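La lettre de l'atelier Bidine
Rubrique « Ranger, plier, emballer »

Préparer la table avant le pliage du linge

Chers membres,

Depuis février, nous plions le linge de maison le mardi, dans la petite salle du premier étage. Plusieurs personnes m'ont demandé par écrit comment il faut préparer la table, et je réponds ici pour tout le monde. Je vous prie d'excuser mon français s'il est parfois un peu raide.

La première chose est de vider entièrement le plateau. Les étiquettes, les stylos et les tasses vont sur l'étagère près de la porte. Nous avons perdu l'autre fois un paquet d'étiquettes Jakis qui était resté sous une pile de draps, et Nerys Dafis a dû rouvrir 4 cartons pour le retrouver.

Ensuite, on passe un chiffon humide, puis un chiffon sec. Attendez quelques minutes avant de poser le tissu. Le produit Tidura convient bien, mais il en faut très peu ; un demi-bouchon dans la cuvette est suffisant. Avec davantage, la surface devient collante et les taies glissent mal.

Pour la lumière, je conseille d'allumer seulement la lampe du côté de la fenêtre. Une surface blanche et mate montre alors bien les ombres, et l'on remarque plus vite un fil, un cheveu ou une petite tache.
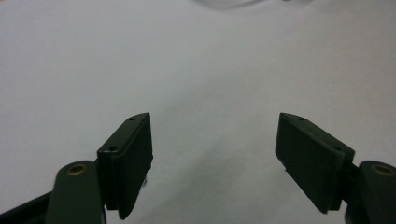
Ce qui change pour les piles

Bradley Whiteley propose de limiter chaque pile à 20 pièces. Les piles plus hautes penchent et il faut souvent recommencer. Nous essayons cette règle jusqu'à l'été. Les draps-housses restent à part, avec les grandes nappes, dans les bacs Maes.

Le total de l'hiver est de 768 pièces pliées et étiquetées. Je remercie ceux qui sont venus aussi pendant les vacances.

Il manque encore des sacs en coton de taille moyenne. Si vous en possédez chez vous, lavés et sans inscription, déposez-les à l'accueil avant 18 heures, avec votre nom sur un papier. Les sacs en plastique ne sont plus acceptés.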